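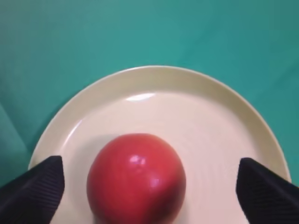
**3.2 Matériel et mise en place**

Figure 4. Pomme rouge dans l'assiette crème, nappe bleu-vert.

Le choix de la vaisselle reprend le protocole de Stununley (Buenaventura et Pollock), avec une seule modification – la nappe unie au lieu du set imprimé. Assiette ronde, grande, ton crème, aile large en pente douce. Fond plat, donc le fruit tient à peu près en place. Tissu mat, sans motif. Le contraste entre le rouge et le crème est celui qu'on cherchait (fig. 4), voir aussi la discussion en 5.1 sur les couleurs de fond.

Participants : 62, recrutés à Drestport en avril, dont 14 exclus pour questionnaire incomplet. Chacun évalue l'appétence du fruit sur une échelle continue, puis la taille perçue de la portion. Jusqu'à 399 réponses par condition, toutes sessions confondues. Consigne lue à voix haute par R. Menzies, toujours la même.

Reste un point à régler : le reflet de l'émail près de l'aile. Žukauskas propose une assiette mate – à tester dans la série Sivlow. Les valeurs brutes sont donnés en annexe B, les moyennes par condition dans le tableau 2.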